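Ticket 94: Small green specks in bottom of box, two tables, break area
Status: Open, waiting on reply from Stivby
Opened: September 8, 2024

Hello and thank you in advance to whoever picks this up! I'm sorry to be writing on a weekend, but I would love to get this sorted before the next delivery goes out.

We have been using the Stivby cardboard boxes (the open ones with the white inside and the bright blue edges) for gift sets going back to last December, and we've been very happy with them. This week I was setting out cups and candy on the two beige tables, pushed end to end the way we always have them, and noticed little green specks on the floor of the box, mostly toward the back wall. I tipped it out over the trash, gave it a good tap, set it down again and went to get the rest of the cups. When I came back there were still specks in it.

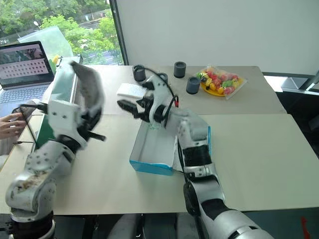

Box on the near table with the specks inside; cups and bagged candy on the far one.

What I've tried so far:

Wiped both tables down with a damp cloth, then a dry one. No green on either cloth that I could find.

Went over the inside of the box with the little white block we keep for scuffs. It picked up a few specks and pushed the others into the corners, so I stopped there.

Checked the candy. There are green pieces on the plate, so naturally that was my first thought, but the bag didn't have a hole anywhere that I could feel, and the candy has been over on the far table the whole time.

Opened 2 more boxes from the same pack of 40. One was perfectly clean and the other had a tiny bit of green along the fold, which makes me wonder about the packing material they came in.

Update, same evening: I left the clean box out on the near table for 4 hours with nothing in it, and it stayed clean. I've put the rest of the pack back on the shelf with a note on it.

Could you please ask Stivby whether anything green goes into the cartons with these? And if they'd rather have the speckled box back, I'm glad to mail it, specks and all. I'll be at the Georgiev Street office until five tomorrow.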